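My job title as of November is Kitchen Automation Lead. In October it was Canteen Supervisor. The pay is the same and the lanyard is longer.

For anyone new here: I work at Kundorgate, where the staff kitchen is being handed over to a robot. Before it gets near our real crockery it practises in a simulated kitchen called Stondico. I watch it practise. I have a chair for this.

Rowena Magbanua ran the real kitchen for years and can clear a worktop while arguing with a supplier on the phone. She now spends Tuesdays being asked by the software people why she puts things where she puts them. "Because that's where they go" has been logged as insufficient.

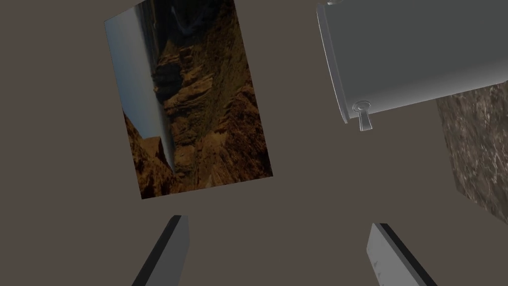 She did get them to write down her rule about never leaving the fridge open while you go and look for something else. It's 52 words long in the document. In person it was one word and a look.

Omar Yammine from Facilities asked whether the simulated kitchen could be booked for meetings. He was joking, I think. It's certainly tidier than ours and it has blue sky out of the window.

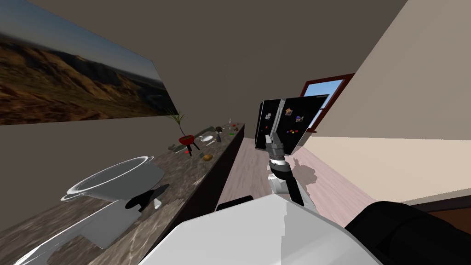 Fridge duty in Stondico. Door open, plant unbothered.

What's changed for people so far: Genalyn Rivera's early shift now starts at a desk. She marks each run pass, fail or "look again". She says her feet have never been better and her eyes have never been worse.

Cherry Mae Evangelista was promised less paperwork and got 47 new checkboxes. One of them asks if the other boxes were useful. She ticks no, and it thanks her.

We've reviewed about 600 runs between us. I now dream in worktop. I can tell you more about that stone pattern than about my own hall carpet - and I chose the carpet.
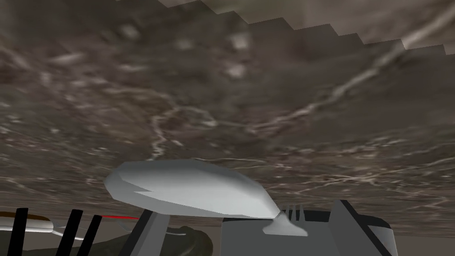 Worktop, close up. My view for most of the afternoon.

To be fair to it, the robot has never once left a teabag in the sink, and I can't say that for Finance.

Rowena's been asked to train the second one as well. She wants a raise and her name on the rules. I've put both in writing and sent them up. Will post if I hear back.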